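Cahier d'atelier, 2020-03-15
Rangement de la petite chambre, table ronde et abords

Je reprends le cahier après une bonne pause (la dernière entrée remonte à décembre, Murray Kingi me l'a assez fait remarquer) et je reprends par la table, parce que c'est toujours là que tout finit par atterrir. On pose un paquet en passant, puis un sachet, puis un chiffon, et au bout de quelques jours la jolie nappe à pois, enfin le plateau brun à petits points blancs, on n'en voit plus que les bords. J'ai donc commencé par trier à la main, sans sac et sans méthode, simplement pour voir ce que nous avions : l'emballage jaune, la boîte en plastique transparent qui était ouverte, un sac en papier brun déchiré, du tissu vert, et même un bas beige dont personne n'a réclamé la propriété !

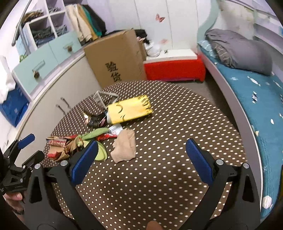 Ignacio Lozano soutient qu'il faut d'abord sortir tous les textiles, et je crois que je vais lui donner raison pour cette fois. Tant que le tissu reste mêlé aux papiers, on attrape toujours deux choses à la fois et on en fait tomber une troisième. J'ai noté 14 minutes pour le premier passage, en comptant le café, ce qui n'est pas glorieux mais me paraît tout à fait vivable. La boîte transparente, je la garde : elle ira très bien pour les petites pièces de la commande Vurkex, qui traînent depuis trop longtemps dans une enveloppe. Le grand carton contre le mur attendra, je ne veux pas ouvrir un deuxième chantier avant d'avoir fini le premier (je me connais).

Pour les emballages de bonbons et de biscuits, nous sommes convenus d'un récipient posé par terre, près de la chaise de bureau, et la bassine ronde bleu clair fait parfaitement l'affaire. Murray aurait préféré une vraie poubelle à couvercle, comme à l'atelier de Pendwood, mais je trouve qu'un bord large et bas pardonne mieux les gestes approximatifs, et puis on voit tout de suite quand il faut la vider.

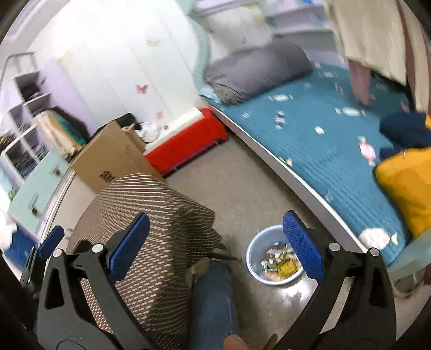

Reste la question du lit, que je mets volontairement de côté. La couette grise peut rester à la tête, contre le mur, et la couverture bleu-vert avec ses petits nuages me plaît trop pour que je la replie dans un placard. Il faudra seulement éviter d'y poser les affaires « en attendant », Ignacio, si tu lis ces lignes.

À faire la prochaine fois : étiqueter les deux tiroirs bleus du meuble blanc, demander à Murray s'il lui reste des étiquettes, passer un coup d'éponge sur la table, et descendre les papiers avant le départ pour Cemham.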